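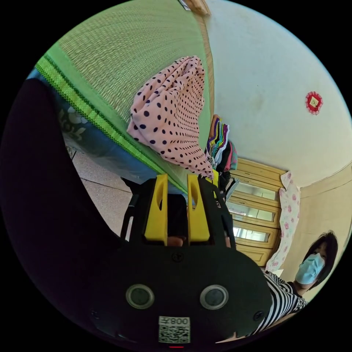

Fouzia Arain wrote under my last post that folding on the bed is a bad habit, and that a person with a table should use the table.

I do have a table, Fouzia. It is full of November's letters. So the bed is my folding place, with the summer mat still on it, because clothes do not slide on the weave the way they slide on a blanket.

My order is simple. Striped things and colored tops go first, in one pile. The pink one with the dots I leave for last. It is a soft fabric and it opens again as soon as I turn my back.
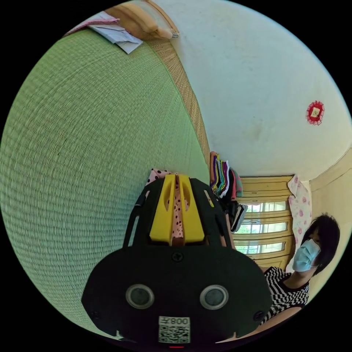

Do you iron before you fold? Only collars, and only if I must go somewhere.

Garba Briggs taught me to fold in thirds and then in half — it makes a small block that can stand by itself in a drawer. Before that I rolled everything, and all my shirts looked like old maps.

The papers also live on the mat, I admit. They are receipts and one form for Workneh that I should have sent already. I will move them when the clothes are away.

A question for people who keep a green mat like this one. Do you wipe it with a damp cloth, or only brush it? Arsalan Hashmi says brush along the weave, never across. My mother used a cloth with a little vinegar, and her mat lasted 20 years.

Tonight the drawer. The form tomorrow — I have written it on my hand.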